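Visit report: Trandunen handling hall, Friday session

Our group went to the Trandunen site on Friday to look at the textile handling work and, more to the point, to hear about the stoppage in June. The invitation had promised a frank account of the fault and the site kept to that. The tour ran from 9:30 until a little after one, with a break for coffee in the corridor outside the hall.

Visitors sign in at the north entrance and get a short safety talk. Loose cords and lanyards come off before the hall door. Phones are allowed but must stay in a pocket within two meters of any powered arm. We were issued safety glasses, which fogged for the first few minutes.

The hall is divided into numbered stations. Hand-held grippers are used at the tables to record how a person opens, fills, turns and closes soft goods. The recordings then go to the Plilura cell, a fenced area at the far end with a fixed arm and a conveyor, where the same tasks are run without a person. The June fault happened in the cell, but its cause was traced back to the tables, so the guide took us through both in that order.

The task in question is mesh laundry bags. They are awkward items. The netting has little stiffness, the contents shift, and the zipper pull is small compared with the finger plates. A bag lying flat with its contents bunched at one end behaves differently from one filled evenly. The guide said that most of the failed grasps in the cell had come from the uneven case, with the fingers closing on two layers of netting and missing the pull.
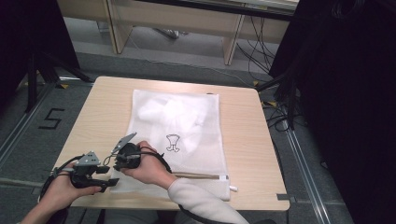
Why wasn't the force limit set lower from the start, asked Acheampong, if everyone knew the netting could snag? The guide answered that the limit had been set with towels and pillowcases and carried over when mesh bags were added. Towels slide out of the fingers when something goes wrong. Netting does not, and the old limit allowed the arm to keep pulling.

The sequence in June was as follows. The arm closed on the tape at the end of a zipper and started its closing stroke. One finger plate had passed through the netting. The controller read the rise in load as normal zipper resistance and continued. The bag came off the table, swung against the guard and pulled a cable out of its clip. The cable dropped into the path of the conveyor. The cell did stop, but on the conveyor overload and not on the arm's own limit, and that delay of 2 seconds is what the site treats as the real failure. The gate was shut and there was no one inside the fence. The damage came to one cable, one clip and a bent finger plate, which was passed around for us to look at.

The review went through 497 recorded runs of the bag task. In 217 of them the contents were bunched toward one end. None had been marked as such, so the cell had no way to treat them separately. The review also found that the person at the table often corrected a snag by tilting the wrist before pulling. The motion was in the recordings, but the load that prompted it was not, because the hand-held units in use at the time had no force sensing. The cell had in effect learned the pull and left out the check before it.

Four changes have been made. Runs are now labeled by how the contents lie. The arm has a separate, lower limit for netting. Cables inside the cell have been moved to the outside of the guard posts and held in closed clips. The arm limit and the conveyor limit now trip the same stop circuit.

We watched the cell run for twenty minutes behind the fence. It stopped twice on the new netting limit. Both times an operator had to open the gate, free the bag, close the gate and reset from the panel. The reset took longer than I expected, as the key switch is on the opposite side from the gate. I asked if it would be moved. It is on the list for the next shutdown.

The replacement finger plates come from Garkby and have a rounded edge in place of the square one. The site wants 600 cycles on them before the reduced conveyor speed is lifted. The test had started that week and no results were available to us.

Points I would raise on a second visit: whether the netting limit holds when a bag is damp, who signs off on a new type of item before it reaches the cell, and whether a stop is logged when the operator clears it without calling maintenance. The last of these was asked near the end and the answer was unclear. The guide has promised a copy of the stop log format, and I will circulate it to the group when it arrives.

Parking is behind the loading dock. Allow extra time at the barrier, as the intercom is slow to answer.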